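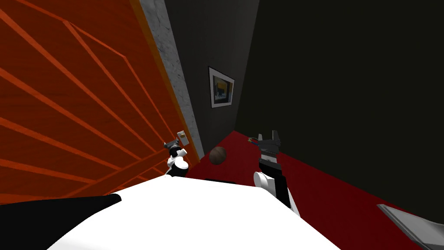 An orange door with a small brass-colored knob.

I've decided I'm against the open-door household, and my cousin Yolanda Garrido can stop emailing me about it. She grew up in Livthorpe, where you walked into people's kitchens and yelled hello, and she thinks a closed door is an insult. I think it's a kindness!

I lived for 3 years in a shared house in Villalobos with every door propped open, all day, because the landlord liked a breeze. I have never been so tired of people I love. You couldn't read a page -- somebody would drift in wanting to talk about soup.
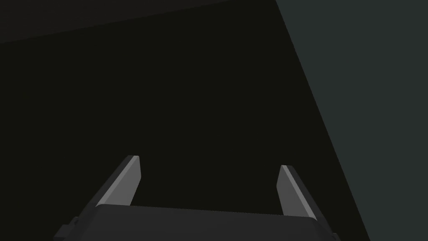

My old neighbor Benito Alcaraz had a better system. Door open meant come in, door shut meant try again after supper, and he didn't get huffy either way (he did leave plums on the mat). That's all I'm asking for. Knock, wait a second, and if I don't answer, assume I'm fine.

Yolanda says that's how a street goes cold. Maybe, but our street in Zulville has block parties, a tool swap and way too much zucchini, and we all knock. I like my neighbors more when I get to go open the door for them myself.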